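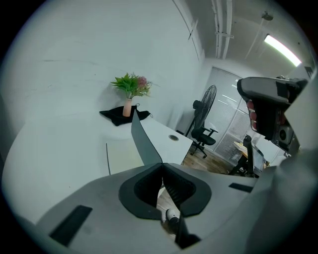 The people who sell automation like to say you just show the robot what you want. I have now been showing it what I want since July. Mohandas Poduval, who hired me, calls this teaching. My mother calls it tidying a desk very slowly.

You hold a gripper in each hand and do the thing, then do it again, 30 times before lunch. By the ninth your elbows have opinions.
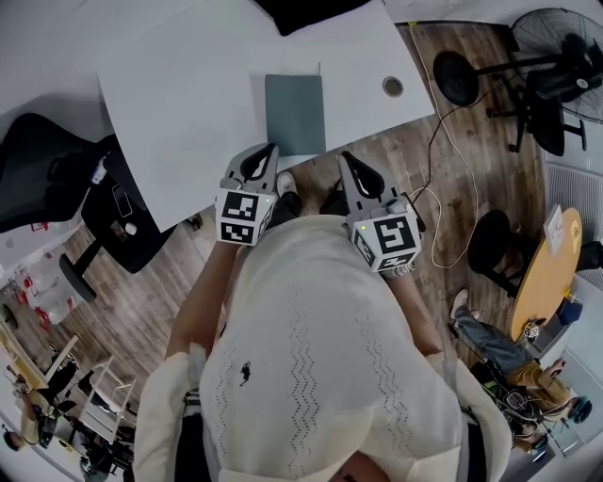

What gets recorded is your hands, bad habits included. I nudge things twice before I let go — always have — and I expect Priklow's machines will be nudging long after I quit. Liliana Colombo wants clean demonstrations. I'd pay more for the fidgety ones. Somebody's fussiness is most of the skill.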